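How to fill plastic food boxes without mess

Preparing the box, the lid and the glove before you begin

I started to pack my own lunches in December, when I moved to the flat in Retamal. In the beginning my table was sticky every evening and the lids never closed well, as there was always some rice on the rim. Now I follow the same order each time and the work takes me 30 minutes for 6 boxes.

What you need

A plastic food box with its lid
A thin plastic sheet, bigger than the box
Disposable gloves
A damp cloth
The food, cooked and already cool

Step 1. Clear the table and wipe it. Wait until it is dry, otherwise the sheet will stick and you cannot move it any more.

Step 2. Wash the box and the lid and dry them with care, especially the corners. Turn the box over and look at the marks on the bottom. If you want to heat the food later, check there that the box is suitable for the microwave. Not all of them are.

Step 3. Open the sheet on the middle of the table. You do not have to make it perfectly flat, the edges can stay crumpled. This is the place for food which must be mixed or divided by hand, such as salad, shredded chicken or cold noodles.

Step 4. Put the box at one side of the sheet, open. If you are left-handed, maybe you prefer the other side. The lid should stand up against the wall, so it does not take space and its inner side stays clean.

Step 5. Lay one glove on the sheet with the fingers pointing away from you. In this way the opening is towards you and the hand goes in easily. 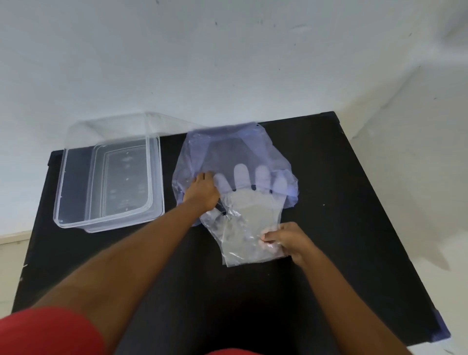
Cormac Keogh wrote to me that he does it with two gloves, one for the meat and one for the vegetables, and that he changes the sheet between them too. I think he is right if you work with raw meat. For cooked food one is enough for me.

Step 6. Put on the glove and fill the box, first the heavy food and then the leaves. Leave a finger of space under the rim.

Step 7. Take off the glove inside out and drop it on the sheet. Fold the sheet over it from the corners and throw all together in the bin.

Step 8. Wipe the rim of the box, press the lid on every side and put the box in the fridge at once.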